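**Ticket: right-hand grip keeps dropping out on shoe rack task**
Opened by: Janka Jurčo, Trarkgate floor
Status: open, waiting on Hudec

Hi all, me again! Same problem as last month, only worse. I start a run, both grips show green, and then somewhere in the second pair of shoes the right one goes gray on the monitor and the run gets thrown out. I lost 12 out of 47 this shift, and every one of those is a run I have to do over.

What I've tried so far:

- restarted the Senudbridge recorder (twice)
- swapped the left and right cables at the hub – the dropout stayed on the right
- re-seated the plug on the grip itself, bought me maybe an hour
- asked Marek, who told me to restart the recorder

The task is the plain one, sneakers off the table and up onto the rack. 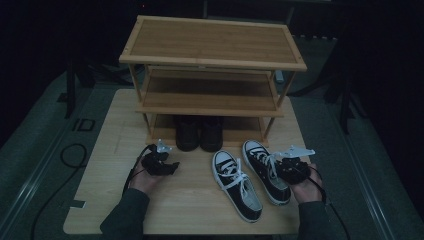

*Station setup: both grips at the high-tops, black pair on the bottom shelf.*

My hunch is strain on the right cable when I reach for the top shelf. I'm short, so I lean, and Anežka (who is not short) gets far fewer dropouts at the same station. Could we try a longer cable before anyone orders a new grip?

One more thing while I have you. When I was on the packing line, a jammed belt was Ľudovít's problem and I got a coffee. Now I'm half packer, half teacher for the arm, and the fault log is mine too. I like the new job, I really do! But the target is still 3,000 good runs by the end of July, and thrown-out runs count as zero. Can they at least be logged as downtime?

**Reply, Kristýna:** Longer cable is in the drawer under the hub, take it. Downtime code is 27, use it from now on and I'll fix today's by hand.

**Janka:** Cable's in. Four runs, no gray yet. Leaving this open till the end of shift.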